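Progress report to the Dasance Fund
Project: "The Long Way to Birnau" (feature documentary)
June 9, 2026

Hello again, and thank you for the kind note after the last report. I'll start with the news you've been waiting for: we have a rough cut! It runs 270 minutes, so please don't ask to see it yet, but it has a beginning and an ending and most of the bits in between are in the right order.

For anyone new on your side, the film follows the relay crew trying to swim, row and cycle the full Toivonen route in one go, with no rest days. When you signed on in February of last year we had a trailer, a lot of enthusiasm and one decent microphone. Since then we've shot on 27 days and logged 2,727 clips, every one of which I have now watched (my eyes may never forgive me).

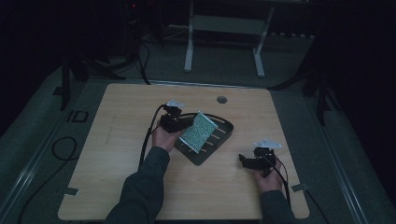
The big change since my last report is the shape of the story. I pitched you an endurance film with a finish line at the end of it, and for months I cut it that way. It was fine. It was also a bit like being shown somebody's vacation. The stretch that kept pulling me back was the two weeks when the crew was stuck at Drerkon waiting out the storms, getting on each other's nerves and arguing over whether to carry on at all. I had it down as four minutes. It's now close to a third of the film, and the rowing has had to shrink to make room for it -- which hurt, because the rowing cost the most to shoot.

I did worry about how you'd feel, given what the application said. My reading of the agreement is that the subject and the people are the same and only the emphasis has moved, but if you'd like a revised synopsis for your records I can send one over.

On interviews: I planned 15 and have 13 done. One of the missing two is the route doctor, who has said yes twice and then had to cancel twice. The other has decided not to take part, and I've stopped asking. I can tell that part of the story with what we already have, using the radio recordings and a few lines of text on screen.
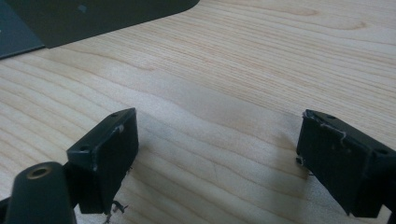

Structure is where I could easily lose another month, so I've gone back to doing it on paper. Every sequence gets a card, and the cards get shoved about until the order feels right, and only then do I touch the edit. I've learned to want a big bare table for this, because the minute there's clutter I start tidying instead of thinking. The first hour has been through this twice and is much better for it. The Drerkon section is next, and after that the ending, where I have two versions and like both of them too much.

Money next. We're inside the budget overall. Travel came in under, mostly thanks to sleeping in the van, and I've used what was left to cover extra hard drives and a second round of transcription. Music is the line that makes me nervous. The composer's first sketches are lovely, but they were written for the old, sportier cut, so some will need redoing. I don't need more from you for this at the moment. If it changes I'll write before I spend anything.

What's coming up: a second cut at under two hours, one more try at the doctor, and a small test screening for people who know nothing about swimming, rowing or cycling. I'd love to have one of you there if you can stand folding chairs. The second installment of the grant is tied to the second cut, so I'll send the invoice along with the viewing link.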